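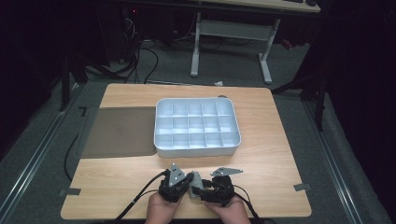
**Talk: "Does Sorting Your Stuff Do Anything?"**
Bunddale library, evening series, April. Slot is 36 minutes with questions. Keep the water on the left, I knocked it over last time.

## Opening

- Say hello, thank Eduardo Javier for the invite. He asked for something "upbeat about decluttering." Warn them this may not be it.
- Ask for hands: who has bought a storage box in the past year? Who bought it to hold other storage boxes? (Wait. Let them laugh or not.)
- My position, up front so people can get annoyed early: I think most home organizing advice is untested, and a good part of it is shopping advice.

## 1. The claims

Read these out slowly. All three are from flyers I picked up in town.

1. "A tidy drawer is a tidy mind."
2. "You will save an hour a day."
3. "Clutter is postponed decisions."

Go back to number 2. An hour a day doing what? I spend nowhere near an hour a day looking for things, and I'm the man who lost his passport inside his own passport holder. To save an hour you'd have to be losing more than an hour now. Ask if anyone in the room is. Somebody will say yes, usually about keys. Fine, keys are real. Come back to keys.

Number 3 I half believe. A pile of mail is a pile of decisions. But some of them really can wait, and a few go away by themselves if you leave them long enough. Coupons expire.

## 2. The divider problem

People love a tray with compartments. I do too, I own several. My complaint is that the grid gets chosen before anyone looks at what's going in it.

- My screws: 5 kinds I use, one giant heap of kinds I don't. An even grid gives the same space to both.
- Long things. Every divided tray I have owned lost the fight with a tape measure.
- Leftover spaces fill up. Give me an open slot and by the end of the month there's a dead battery in it and a foreign coin.

Tell the Rerkulham story here, short version: my sister-in-law's sewing room, buttons sorted by color, beautiful. She then needed four matching ones and had to go through every section, because "cream" had ended up in white, in yellow and in brown. Before that they were all in one jar and she tipped it out on a towel. She's gone back to the jar. (She may be in the audience. Check before telling it.)

Don't oversell this. One sewing room proves nothing, and if I complain about weak evidence I can't use it myself.

## 3. The thing I tried

I kept a notebook for 9 weeks. Every time I couldn't find something, I wrote down what it was and where it turned up.

- Most of the entries were the same few objects: keys, reading glasses, the good scissors.
- Almost none were in a drawer. They were in a coat, on the car seat, on top of the fridge.
- So the drawers, which I'd spent a whole spring arranging, had very little to do with it.

What helped was a hook by the door for the keys. The scissors still wander. I bought a second pair and now I lose both.

Say clearly: no control group, the researcher was also the subject, and I was in a bad mood for some of it.

## 4. Who is selling

Careful with tone, don't sound like a crank.

- Pumier, the store out on the bypass, ran a free workshop. Nice people. It ended next to the shelves of bins.
- The Imai catalog says its system is for homes with "up to 1000 small items." I wanted to know who counted. I wrote and asked. No reply so far.

If someone from Pumier is here, let them answer back. They were polite to me.

## 5. What I'd keep

- Put a thing where you already drop it.
- Label boxes you can't see into. Skip the rest.
- Live with the mess a few weeks before buying anything to put it in.

I can't prove these either. They're cheap, so being wrong won't cost you much.

## Questions

Likely ones: kids' toys (no idea, mine are grown), digital photos (different talk), "isn't it just pleasant to have things neat?" Yes. I'd be happy if the flyers said that and stopped there.

Chairs need stacking afterward.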